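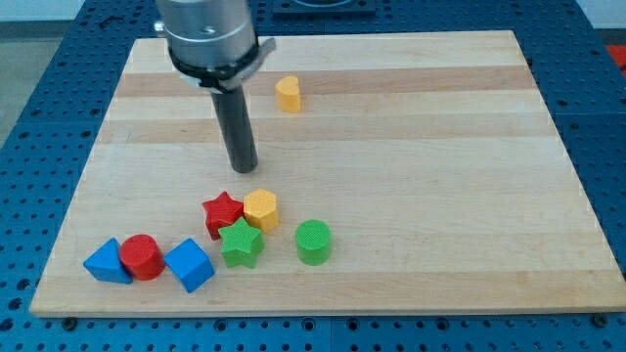

Home & Garden > Wood care

Striped hardwood board: oil, wax or varnish?

Asked by Sharada Rai, Thursday
3,617 views

I've got a glued hardwood board, pale strips alternating with slightly browner ones, and I use it as a base for sorting plastic shape blocks (hearts, stars, hexagons and so on). It has no finish on it as far as I can tell. The blocks have a rough, bumpy texture and get pushed about a lot, so I'd like something on the wood before it marks. It won't be used for food. I don't want it to go orange either. I have half a tin of Tramby board oil left over from a worktop. Will that do?

2 answers

pillai_joinery
Accepted answer — 206 votes

The oil will work but it will darken the browner strips and you'll be topping it up for ever. For your use I'd go for a clear water-based varnish, matt. It stays much closer to the bare wood colour than an oil-based one.

Take the board off whatever it's fixed to first. Sand along the grain with 180 grit, then 240, and wipe off the dust. Put on 3 thin coats, with a light rub down between them. Do the underside and the edges as well. If you seal only the top, the board can cup.

Leave it a week before you put the blocks back, even if the tin says it's dry in a few hours. Textured plastic will print into soft varnish.

trollham_dave
4 votes

I just use beeswax on mine. Smells nice. Goes a bit sticky in summer though.

Comment from Sharada Rai: Going with the varnish, thanks. Is the satin one any good? Romdale had no matt left.

Comment from pillai_joinery: Satin is fine — a bit shinier, same method.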